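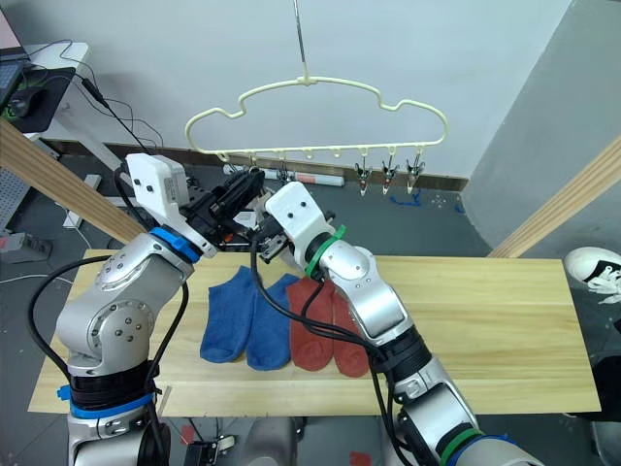
I'm looking for a part-time weekend and evening helper for my little knitting and mending shop in Buvedley, and I'd love to hear from you if you can talk to strangers about heels for an hour without glazing over.

A bit about us first. Grestavau started as a stall on the market (me, a folding table and far too much sock wool) and moved into a proper shop with a kettle two winters ago. We sell yarn, needles and darning bits, we take in mending, and we run evening classes in the back. The sock class is the one that fills up first, every single time, and it's the main reason I need another pair of hands!

The job is 12 hours a week to begin with, split between the till and the classes. On the shop side you'd be serving, unpacking deliveries, winding skeins and writing out mending tickets in handwriting I can read later. On class nights you'd set out the chairs, help people who have dropped a stitch, and stay until we've swept up, normally by half past nine. Classes are for up to 22 people and it does get loud.

You need to be able to knit a plain sock from cuff to toe. It doesn't have to be a beautiful one. If you only know one kind of heel that's fine, I'll teach you the others, and I'll teach you darning too if you've never done it. Crochet would be a bonus as I'm hopeless at it and people keep asking. Shop experience is handy but I've had lovely helpers who'd never touched a till before.

Things you might want to know before you write: the stockroom is up a steep flight of stairs, the shop is chilly until about ten in the morning in winter, and customers bring their dogs in. Pay is by the hour, the same rate for class nights as for shop days, with paid holiday and a staff discount on yarn (dangerous, I warn you). The Rawashdeh bus stops right outside and there's a rack for bikes in the yard.

To apply, send me up to 200 words about yourself and what you've got on your needles at the moment. No CV needed. Drop it in at the counter or use the contact form on this site, and please put which evenings you can't do. I'd like someone to start in March, so I'll be having people in for a cup of tea and a chat before then, and you're very welcome to bring your knitting.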